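Section 4: Setting Up a Giveaway

Use this section to run a prize drawing from your Brovov shop or blog page. You need an active account and at least one item listed in your catalog. Setup can be done on a phone, but the rules editor only opens on a computer.

Before you start

Decide which item you are giving away and which size or sizes you can ship. If the prize comes from a partner shop, get the shop's approval in writing. Brovov does not check this for you.

Creating the giveaway

1. Sign in and open Promotions from the left menu.
2. Select New Giveaway.
3. Enter a title. Titles longer than one line are shortened on phones.
4. Under Prize, choose the dress, top or accessory from your catalog. For a partner item, select Outside Item and type the name of the shop.
5. Set the opening and closing times. Times follow the time zone in your account profile.
6. Enter the number of winners. The default is 1 and the maximum is 4.
7. Select Save Draft.

Note: A draft is not visible to readers. You can leave it and come back later.
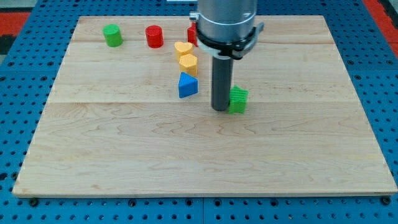
Entry methods

8. Open the draft and go to the Entries tab.
9. Turn on the methods you want: comment, email sign-up, or a visit to the partner shop. Each method counts as one entry unless you change the value next to it.
10. If you use comments, set a closing message. It can be up to 600 characters and replaces the comment box when the giveaway ends.
11. Select Publish.

Caution: Once the first entry comes in, the prize and the entry values are locked. To change either one you must cancel the giveaway, and all entries are deleted.

Drawing a winner

12. After closing time, open the giveaway and select Draw.
13. Check the name shown. Duplicate entries from the same email address are marked in yellow.
14. Select Confirm. The winner gets an email asking for a size and a mailing address.

The winner has 2 days to answer. If there is no reply, the Draw Again button becomes active. The first winner's claim ends when you press it and cannot be restored.

Note: Winner emails are sent through Vivar. If a winner says nothing arrived, ask them to check their spam folder, then use Resend on the Winners tab.

Error 2754

This code means the prize item was removed from your catalog after the draft was saved. Add the item again, open the draft, and repeat step 4.

For giveaways shared between two shops, see Section 5, Partner Accounts.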